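Workshop tips: getting a two-arm robot to push a wheelchair
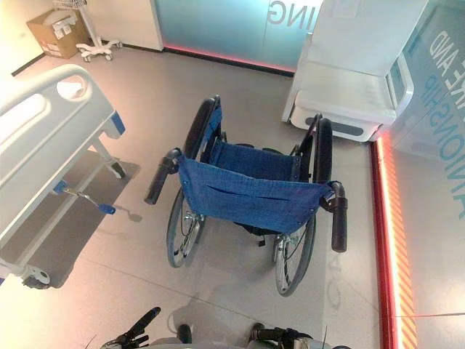
Most of our trouble came from the handles, so start there. Push handles on a folding chair are smooth rubber over a round tube, and a hard gripper finger will slip around them. We glued strips of bicycle inner tube to the inside of each finger and let the glue cure overnight.

Open the chair fully before each run. Press down on both seat rails with flat hands, fingers clear of the sides. A half-open chair tracks to one side, and you will waste an afternoon blaming the code.

Pump the tyres to the pressure on the sidewall and check both brakes by hand. Ours dragged on one side until Ekkachai backed the clamp bolt off two turns.

Grip first, then release the brakes. Doing it the other way lets the chair roll off as the fingers close.

Keep cables off the floor in front of the base. Hook-and-loop ties every 20 cm are enough. Zip ties work too, but you'll be cutting them off again by the weekend.

Set the speed limit low for the first month. Lanying Du wrote ours into the start-up file so it can't be skipped.

Glossy tiles and light strips confuse a depth camera. Turn the strips off or lay a matte rubber mat over the worst patch. Grey is a good colour for it.

Load the seat with sandbags, 19 kg to begin with, strapped down. No passengers at any stage of testing.

Wipe the rubber pads with methylated spirits when they start to shine. Spare inner tube is in the drawer marked Grutach, under the bench vice.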